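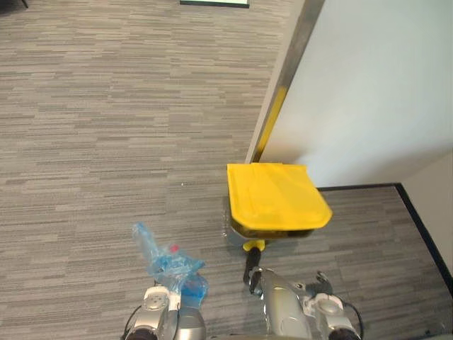
Onde é que se põe uma garrafa de plástico amassada? No contentor amarelo, com a tampa no sítio ou à parte, conforme as regras do município.

Em maio comprei um caixote de pedal para as embalagens, por 2.694 escudos cabo-verdianos, e ando a ver se serve. Antes juntava tudo num saco pendurado na porta e ao fim da tarde já caía plástico no chão. 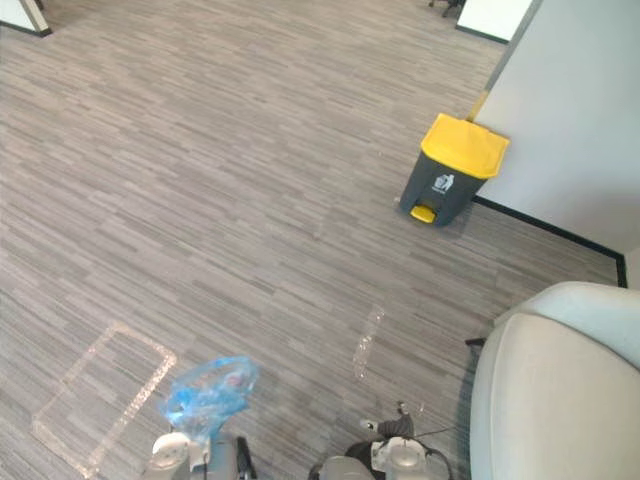 Arquivado em: Casa e arrumação

O caixote ficou encostado à parede branca, perto do cadeirão creme. Tem tampa amarela, corpo cinzento-escuro e pedal também amarelo. A alcatifa cinzenta às riscas disfarça bem o pó, por isso aspiro duas vezes por semana.

As garrafas espalmo-as antes de as deitar fora. As de vidro continuam na cozinha. Falta-me comprar sacos, que os da Griltia rasgam no fundo.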